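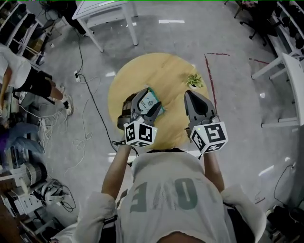 Photo: Rekha Ramasamy / Trimitz project group

Marker-Based Pose Tracking for Two Hand-Held Grippers
Project report, Rekha Ramasamy and Stuart Lightfoot

1. Background

Our project deals with the software that turns recordings from a pair of hand-held grippers into trajectories a robot arm can follow. A person holds one gripper in each hand and does a task at a table. Each gripper carries a cube with square markers on its faces. A camera worn on the head sees the cubes, and a second set of cameras sits on the grippers themselves. From these recordings we need the position and rotation of each gripper over time, in one shared coordinate frame.

The lab already had a pipeline for this, called Zavala, written by an earlier student group. It worked on short clips with one gripper. With two grippers it mixed up left and right whenever the hands came close together, and it dropped the track when a cube was hidden behind the other hand. Our task was to fix both problems and to write down what we found so the next group could start from there. We named our version Trimitz.

2. Marker detection

We kept the detector from Zavala and changed what happens after it. The old code took every marker on its own, solved for its pose, and averaged the results. A single small marker seen at a steep angle has two poses that fit almost equally well, and the average of a right one and a wrong one is useless.

Trimitz collects the corners of all visible markers on a cube and solves for the cube as one rigid body. This needs a file that says which marker is on which face and how it is turned. We made a file for each cube by hand at first and got two faces wrong on the right one. The error did not show up until the hand was turned over, and then the gripper flipped in the output. After that we wrote a small calibration script, which works out the layout from a slow turn of the cube in front of a fixed camera.

Left and right are now decided by marker ID only. Zavala also used the position in the image, which fails as soon as the hands cross.

3. Combining the cameras

The gripper cameras are used for a different purpose than the head camera. They track features in the room and give us the motion of each gripper between sightings of its cube. The estimate drifts over a long recording, so we correct it when the head camera gets a good view of the cube.

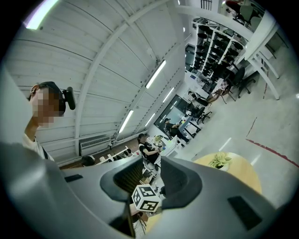

Feature selection took more of our time than any other part of the project. The tracker prefers points with strong contrast, and it does not know which of them will stay where they are. In the gripper camera's view the ceiling panels and the light tubes fill most of the upper half, and these are fixed, but the long parallel panels look alike and points slide along them from one image to the next. The gripper body fills much of the lower half and moves with the camera, so any feature found on it tells the solver that the camera is standing still. We drew a fixed mask over the gripper body for each camera and limited the number of points taken from any one part of the image. People are left to the outlier test. It handles them well unless somebody is very close to the lens, and in that case we lower the weight of the whole image.

The two sources go into a smoother called Lerkum, which Stuart wrote. It runs over the complete recording after it is finished, so it can use later images to correct earlier ones. We did not try to make it run live.

4. Tests

We recorded 20 clips of simple table tasks, such as picking up a packet and passing it from one gripper to the other. Zavala swapped the hands in 9 of them. Trimitz swapped them in none. It lost the track in 2 clips, both times when a cube stayed hidden for a long stretch while the gripper camera was pointed at a blank wall.

We have no ground truth for position. As a substitute we ended each clip with the grippers back in the cradles they started from and compared the first and last poses. This only checks the ends of a recording – a bad section in the middle can go unnoticed, and we looked through the plots by eye for that.

5. Open problems

Time alignment is still done by hand. We tap the grippers together at the start of a clip and find the tap in each stream. Jultov, the recording tool, writes time stamps when a file is saved and not when the image is taken, so its values cannot be used directly. A patch was started in November but is not finished.

The masks have to be redrawn if a camera is remounted. The drawing tool is in the scripts folder, along with the calibration script and the layout files for both cubes.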